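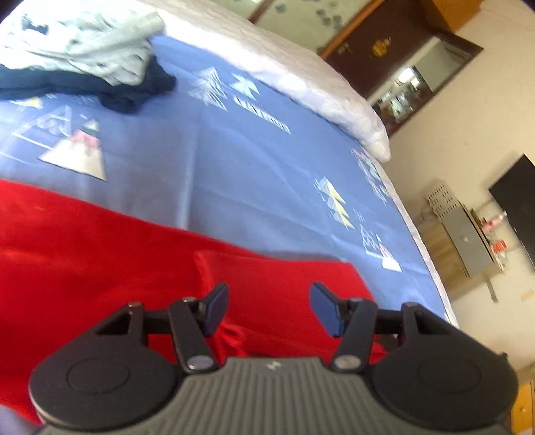
Buy fewer sets and keep some money back for spare fingertip pads, Yupin Suksawat wrote when we sent round the first draft of the equipment plan. We think that is right, but we don't yet know how many sets or how many spares, and that is why we are looking for households to take part.

Home Projects Take part Jobs News Contact

Households wanted: bedroom and laundry tasks with hand-held grippers
August 3, 2018
By the Pernero equipment group

Pernero is planning next year's purchase of hand-held grippers for recording household work. The order has to go in by February. Before then we want to see how the tools get on in ordinary homes, with ordinary bedding and clothes, so that we are not working out the budget from a supplier's price list alone.

We need 11 households within reach of Tarkommont. One adult in each home will do the work.

What you would do

You will use a pair of grippers, one in each hand, to fold clothes, straighten blankets and clear the top of a bed. Please use your own things. Thin sheets, thick quilts and knitwear are all useful to us, and there is no need to tidy the room first. Someone from the group will bring the equipment, set it up and stay while you work. You can stop for a rest whenever you like.

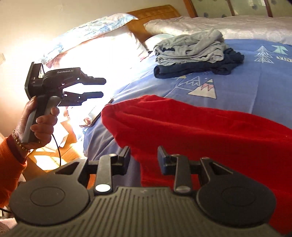

Bed task with two hand-held grippers, red blanket and folded clothes.

After each session you fill in a short sheet. It asks which items were hard to pick up, whether your hand got tired on the trigger, and whether the cable was in the way. We also note any part that had to be changed or tightened. Those notes go straight into the spares column of the budget.

What we are trying to settle

Whether to buy sets for each team or share them between Pernero and the workshop at Cabello. Sharing is cheaper to start with but means more carrying and more cases.

How much to put aside for repairs. The draft plan has £2000 for this, and it was a guess.

Whether the sets should be bought outright or hired from Ivico for the first part of the year. Ivico will hold a hire price for us until February.

Who can apply

You should be 18 or over and able to stand and use both hands for the length of a session. You do not need to have used anything like this before. Left-handed people are very welcome. Recordings will show parts of your room, so everyone you live with needs to agree to that in writing. Please put away letters, bank cards and family photographs.

Payment

Each household gets £104, paid by bank transfer after the last visit. We cover any damage to bedding or clothes.

How to apply

Write to the equipment group at Pernero with your name, the area you live in, the size of your bed and the days that suit you. Mark it "Household trial". We will answer everyone.

Comments

Reader: Is a bedsit all right? The bed is against the wall on two sides.
Equipment group: Yes, please apply. Just mention it when you write.
Reader: I'd budget for cases as well. Ours cost more than we had allowed for.
Reader: Do you need households with bunk beds?
Equipment group: Not this time, sorry.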